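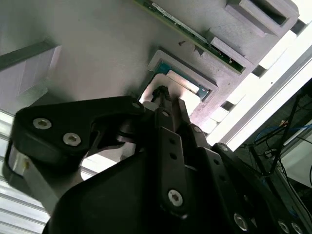

Call for Participants: Grendska Household Reading Study

The Fesmont Institute for Adult Learning invites adults to take part in a study of how people read everyday printed material at home, including bills, recipes, medicine leaflets and letters from schools. The study is directed by Dr. Ewurabena Kwofie and will begin in August.

Who may apply

Applicants must be 18 or older, live within the Fesmont city limits, and read English at any level. Persons who learned English as a second language are especially encouraged to apply. Current employees of the Institute and members of their households are not eligible. No more than one adult from each household may enroll.

What participation involves

The study enrolled 1,138 adults in its first phase, which was conducted by mail. The second phase will enroll 112 participants and consists of three interviews at the participant's home or at the Institute's Destus Street office. Each interview lasts 40 minutes. Between interviews, participants will keep a short reading diary, which takes no more than 15 minutes per week. The diary may be kept on paper or recorded by voice.

Interviews are audio recorded with the participant's consent. Recordings are stored under a code number and are erased after they have been transcribed. Participants may decline to answer any question and may withdraw at any time – payment for interviews already completed will not be affected.

Payment

Participants receive $40 for each completed interview. Bus fare to the Destus Street office will be repaid on presentation of a ticket or pass. Child care can be provided during office interviews if requested one week in advance.

How to apply

Application forms are available at the front desk of the Institute and at all branches of the Fesmont Public Library. Forms may be completed by another person on the applicant's behalf, provided the applicant signs them. Applicants who prefer to apply in person may do so at the Destus Street office between 9 a.m. and 4 p.m.

All applicants will be notified of the outcome by letter. Questions about eligibility should be addressed to Dr. Kwofie in care of the Institute.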